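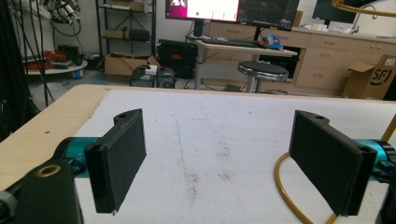
Filed under: Opinion / Lab Practice / Robotics

Write the rule down or stop pretending you have one

Short post because I'm between two calls and still annoyed.

We have a standard at Rondico for hand-held gripper work. It's 16 pages. I helped write four of them. Last month I asked people on the floor what it says about pad wear. Got three different answers, all confident, none of them in the document. The document says "inspect regularly." That's it. That's the rule. My fault, partly - I think I typed that sentence.

So. What a rule is for.

A rule is for the person who wasn't in the room when you argued about it. Lalit Rajput knows when a finger pad is done because he's handled more of them than anyone. Good for Lalit. Lalit is in Joltoston until the end of the month and the pads don't care. If the check lives in his thumbs it isn't a check, it's a habit of his.

What I'd put instead of "inspect regularly." Close the fingers on a feeler gauge at the start of every session. Write the number down. If it's off from yesterday, stop and find out why. Takes less than a minute. Teodoro Carrasco timed it for me, grumbling, and then kept doing it, so.

Second thing. Table coverings. I know, thrilling. Half the arguments I've sat in this year were about whether a stained work surface matters. One side says real kitchens and real benches have stains, so leave them, the data should look like life. Other side says a smudge that stays in one spot for 1000 recordings becomes a landmark and your policy learns the smudge. Both sides are right, which is why it needs a rule and not a mood. Mine: leave the marks, but swap or turn the sheet on a schedule, and log when you did it. Change it on purpose. Don't change it becuase someone spilled coffee.

Same goes for everything past the table edge. Stools, boxes, monitors left on, somebody's cap. People want either a bare white room or total neglect. I don't want either. Clutter is fine. Clutter nobody recorded is the problem. One line in the session log - "background moved" - and whoever trains on it later can at least split the set.

Cables. The Molent guidance (Sandro Pellegrini passed it round in February) says cables must be "managed." Managed how. I have seen a loop lying right where the fingers come down and I have seen the person holding the tool swear it was managed. A useful rule gives you something to fail. No slack cable on the work surface inside the reach of the closed fingers. There, you can look at a bench and say yes or no. If it's no you fix it before you record. And the rule has to apply to the senior people or forget it.

Now the part that'll get me emails. I think we have too many rules as well. The checklist Kaimal sends its partner sites has 1696 characters in the first item alone, I pasted it into a counter out of spite. No one reads that with a tool in one hand. Ajith Sundaram's argument is that long checklists protect the lab if something goes wrong, and sure, they protect somebody. They don't protect the operator's fingers or the recordings. A checklist you sign without reading is worse than none, since now there's a signature on it.

My limit is seven lines. Printed big, taped at the bench, at eye height for someone standing. If you want to add a line you take one off. Venkatesh Venkataraman thinks that's arbitrary and he's correct, it's arbitrary. So is every speed limit. I'd rather have an arbitrary limit we keep than a sensible one we're still drafting next year.

What about the long document? Keep it. Put the reasoning in there, the tolerances, the arguments about stains, who disagreed. New people should read it once, sitting down, with a chance to ask questions. Just don't make it the thing you're supposed to follow while your other hand is holding a tool over a table.

And date the short list. Ours has no date on it. I found two versions in circulation, differing on one line, the one about checking the joint housings for play, and no way to tell wich was newer. I've asked for the older one to come down when we work out which that is.

Comments are open. If your site has a pad wear number that actually works, send it, I'll put it in the next draft with your name on it.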